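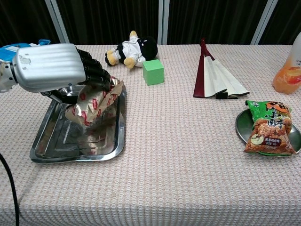 Troltgate shallow tray, stainless steel
Item 500 (tray only) / Item 501 (tray with clip-on cover)

A plain rectangular tray for benches, counters and sorting tables. The Troltgate has a raised rim, rounded corners and a flat base with a lightly embossed rectangular border. The inside is polished, so expect reflections from whatever you put in it and from the lights overhead. A crumpled paper bag, like the white and gold one shown, is about as light a load as it will see.

People buy it for parcels of small goods, craft supplies, sample bags, cutlery and odds and ends that would otherwise roll off the table. It also works as a drip tray under potted herbs.

Using it on cloth
The tray can sit straight on a table covering. On a textured weave it will still slide if pushed, so use the Jarnar grip mat (sold separately) if you want it to stay put. Lift the tray to move it when it is full - dragging can pull threads.

Care
Wash in warm soapy water and dry with a soft cloth. Dishwasher safe, though hard water may leave spots on the polished base. Don't use steel wool. Fine scratches from normal use are not covered by the warranty.

Cover
The cover supplied with item 501 is clear plastic and clips over the rim on the two short sides. It is not airtight and should come off before the tray goes in an oven. Covers can be ordered on their own under part number 2093. They do not fit the older Prarkport trays, which have square corners.

Ordering
Price: $49 each for item 500. Item 501 is priced at checkout according to cover stock.
Colour: steel only.
Trays ship flat in a cardboard sleeve. Please check the corners on arrival and let us know of any dents before the tray is used.

Back in stock from October. Orders placed before noon leave the Visser warehouse the same day.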